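Ticket 166: Wrist camera picture is mirrored and upside down after change of gripper
Status: Open
Opened: January 31, 2022
Site: Jaltcombe, test bench 2
Category: Camera / gripper comparison

What we are doing

We compare two grippers on the same arm, the old Vuker two-finger and the new one from Sindside. Both use the same wrist camera. The camera was moved to the Sindside bracket when we changed the gripper, and it sits the other way around there.

Problem

With the Vuker gripper the picture was correct. With the Sindside gripper the picture comes upside down, and also left and right are exchanged. When I jog the arm to the left, the object moves to the wrong side on the screen. The automatic grasp stops with "target outside window" in 3 of 10 tries. In the other tries it closes, but the fingers are not centered on the object.

Expected

Same orientation as in the September runs, so that we can compare the two grippers with the same grasp program.

What I tried

1. Restarted the controller and the camera service. No change.
2. Changed the USB cable and the port. No change.
3. Loaded the settings file from the Vuker runs. The picture was still wrong, and the error came earlier.
4. Set rotation to 180 in the camera menu. The picture was then the right way up, but letters still read backward. I put the setting back to 0 for the next tests, so that the log stays comparable.
5. Looked in the driver settings for a mirror option. There is one, called "flip_h", and it was on. I do not know who set it or when. The Bermúdez controller has its own flip setting also – it was off.

Test object

I used the soft ketchup bottle, because it has printed words on the label and one can see at once if the picture is mirrored. It stood upright in front of the dark panel, between the two fingers.

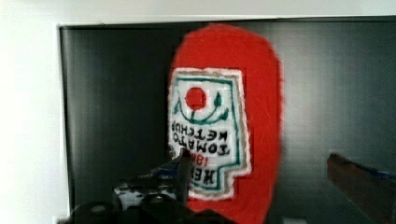
With a plain block I would not have noticed the mirror, only the rotation. I think this is why the first person who mounted the camera did not report it. Please add an object with text to the mounting checklist.

The picture also breaks into small squares when the arm moves. I am not sure if it belongs to this ticket. The bit rate is the same as before, so I would leave it for now.

Next steps

– Set "flip_h" to off and rotation to 180, then repeat the 10 tries.
– Do the hand-eye calibration again. The old one was made for the Vuker bracket and should not be used here.
– Keep one settings file for each gripper, with the gripper name in the file name.

Question to support: does the driver apply the flip before or after the rotation? The manual does not say it, and I need to know before I calibrate.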